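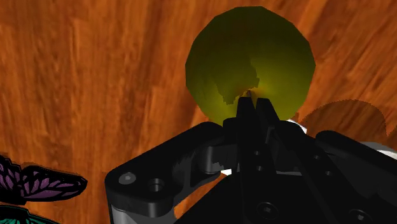
A yellow-green ball on orange wood grain, computer-rendered.

The Back Half: Fumis Finally Gets a Second Season, and It Is Mostly About Soup

25 March 2018

If you were with us last August, you will remember that this newsletter spent most of an issue complaining about the first season of Fumis. I stand by every word of it, including the paragraph about the ferry, which drew more mail than anything I have written here. A fair number of you love that ferry. I have read your letters and I still think it takes too long to cross that lake.

So I came to season 2 with my arms folded. I watched the whole thing over one long, badly planned weekend, the subtitled version first and then as much of the dub as I could stand, and I am sorry to report that I liked it. There are problems, and I will get to them with pleasure, but I liked it.

For anyone who skipped the first season, here is where things stand. Fumis is a mountain town that makes its living from hot springs and from selling tourists small clay frogs. Our heroine, the Postmistress (she has a name, but the show goes out of its way to avoid using it, so I will too), has been delivering letters addressed to people who died before she was born. Somebody is answering them. The first season spent twelve episodes establishing that somebody was answering them, a fact we had been told in the opening minute.

Season 2 has the good manners to tell us who. I won't, but it happens in the third episode, far earlier than I expected, and the show then has to find something else to do with its time. What it finds is a soup kitchen.

I am not being cute. The middle stretch takes place almost entirely in the back room of a restaurant called Lernatano, where the Postmistress takes a second job after the post office cuts her hours. There is a broth that has been kept going for 80 years. There is a cook who will not let her touch it. For four episodes the supernatural business is a thing people mention while peeling radishes, and these are the best four episodes the series has made. The cook is a wonderful grump. The radishes are drawn with more love than most studios give to their leads. When she is at last handed the ladle, the music drops out and all you hear is the pot, and I had to get up and walk around the apartment for a minute.

It helps that the studio has stopped trying to impress us. The first season had a habit of throwing the camera around the post office as if it were chasing a motorcycle. The new director plants it on a shelf and leaves it alone. People walk in, they talk, they walk out, and sometimes we look at the kettle until somebody comes back. A few viewers are going to hate this. They can have the ferry.

Now the complaints, as promised.

The villain is a tax inspector from the neighboring town of Jalali, and he doesn't work. I can see what they wanted, a dull man with a briefcase who is more frightening than any ghost. What they got is a dull man with a briefcase. He turns up in the eighth episode, explains a property law to a room full of people who already know it, and comes back in the ninth to explain it again. His big scene in the archive hangs on a letter numbered 417, which he reads out in full, and which repeats almost line for line a letter we heard in season 1. I think this is meant to give us chills. I checked to see if my player had skipped back.

The finale is also crowded. Every minor character from both seasons gets a goodbye, including the man who sells the frogs, who had been on screen for perhaps a minute before he was given a tearful speech on a bridge. It's a nice speech. I just had no idea who he was for the first half of it. Meanwhile the question of what happens to the post office is settled in one line of dialogue, shouted over a train.

On the sound side, the new opening song is a step down. The old one had that silly accordion, and I had grown fond of the accordion. The ending theme is lovely, though, a slow thing with one voice and very little under it, and it changes by a verse each week if you let the credits run. Let the credits run.

About the dub: it's fine. The cook loses most of his regional accent, and with it about half his jokes, but the Postmistress comes across beautifully and the actress playing her mother is better in English than anybody had a right to ask. If you watched the first season dubbed, stay with it. If you are starting fresh, go with subtitles, at least through the soup.

The home release comes from Prendent, in a two-disc set. Picture quality is very good, with none of the banding that made the night scenes in the first set look like a weather map. The extras are thin. You get clean versions of the opening and ending, a gallery of background paintings that cannot be paused (why?), and a commentary on the finale in which the participants spend most of their time discussing lunch. Given the subject of the show I suppose that counts as research. The box is a different height from the season 1 box, so the pair will look wrong on your shelf forever, and I have already received one letter about it.

Should you buy it? If you dropped the series at the ferry, I would borrow a friend's copy and start from the first Lernatano episode, after reading a summary of everything before it. You will miss some lake. If you stuck it out to the end of the first season, you have more than earned this one, and you probably ordered it before I opened my mouth.

A third season has not been announced. The last shot leaves a door open, by which I mean there is a literal door and it is open, and the people who enjoy this kind of thing have been arguing over what is on the other side of it. My own guess is more soup, and I would watch that.

Next issue: the reader mail, which has piled up again, and a look at the two Fumis tie-in comics, one of which I'm told is set entirely on the ferry. Letters to the usual address, please, and keep them under a page.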